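Shared Meals and Household Food Waste in Planham
Final Report, Household Studies Project
Submitted in partial fulfillment of the course requirements

1. Introduction

This report presents the results of a study of food waste in homes in the town of Planham. The study asked whether households that eat together at a table throw away less food than households whose members eat at different times. It was carried out over 13 weeks and covered 36 households, all of which agreed to keep a written record of meals and discarded food.

The dining table was taken as the starting point for the study. In most of the homes it is used for meals, homework and household paperwork, and meal plans are usually made there as well.
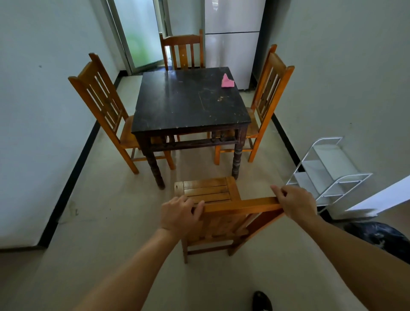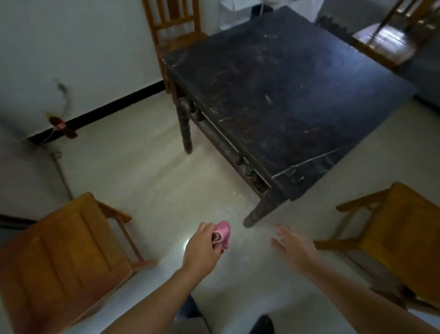
Dark table with wooden chairs around it.

Earlier student work on this subject in Planham looked mainly at shopping habits. The report prepared two years ago for the Tordale district found that large weekly shopping trips were linked with more spoiled produce, but it did not record who was at home when meals were served. The present study was designed to fill that gap.

2. Research Questions

The study addressed two questions. The first was whether the number of shared meals per week is related to the amount of food a household discards. The second was whether a written meal plan changes that amount when the number of shared meals stays the same.

For the purposes of this report, a shared meal is any meal at which all household members present in the home that day sat down at the same time. Households with one member were not included. Food waste means food that was once fit to eat. Peels, bones, coffee grounds and similar matter were left out of the records.

3. Method

Households were recruited through notices at the public library and at the Nania Community Center. Each household received a record book, a kitchen scale and a one-page set of instructions. One adult in each home was asked to weigh discarded food at the end of the day and to write down the weight, the type of food and the reason it was thrown away. Five reasons were offered: spoiled before use, left on the plate, left in the serving dish, forgotten leftovers, and other.

During the first part of the study, households were asked to make no changes to their routine. At the midpoint, half of them were given a simple planning sheet and asked to fill it out once a week. The remaining households continued as before. Assignment was made by drawing numbers, so that household size and income played no part in it.

The record books were collected at the end of the study and entered into a spreadsheet. Entries without a weight were not used. A total of 141 weekly records were complete enough for detailed analysis. This is well below the number that was hoped for, and the effect of the missing weeks is discussed in Section 5.

4. Results

Households with more shared meals discarded less food per person. The difference was clearest for forgotten leftovers. Families that ate together on most evenings tended to finish leftovers the next day, while those with staggered meals often reported containers found at the back of the refrigerator after they had spoiled.

Plate waste showed a different pattern. It was slightly higher in homes with frequent shared meals, especially where there were young children. Several record books noted that children were served the same portion as adults and could not finish it. In homes where each person served themselves, less food was left on the plate.

The planning sheet had a modest effect. Households that used it reported less spoiled produce, and the change was greatest for salad greens and fresh herbs. Bread waste did not change in either group. Many households wrote that bread was bought out of habit - often on the way home from work - and was never entered on the plan at all.

An additional finding concerned the time of the evening meal. Homes that ate before 7 p.m. recorded more leftovers stored and more leftovers eaten. This was not one of the original questions, and the data are too thin to support a firm statement.

5. Limitations

All weights were reported by the households themselves. It is likely that keeping a record made people more careful, and true levels of waste may be higher than those given here. Missing weeks were more common in homes with irregular work schedules, which are also the homes with fewer shared meals. The comparison between groups should therefore be read with caution.

The study also took place during a mild spring. Results could differ in July, when produce spoils faster and many families are away.

6. Recommendations

It is recommended that a future project provide a shorter record form, as the present one took too long to complete on busy evenings. The form used in the Jacquet neighborhood for its compost program has only one line per day and may be a suitable model. It is further recommended that bread be given its own line on the planning sheet, and that single-person households be studied separately.

Copies of the blank record book and the planning sheet are included in Appendix A. The spreadsheet is held by the department and may be viewed on request.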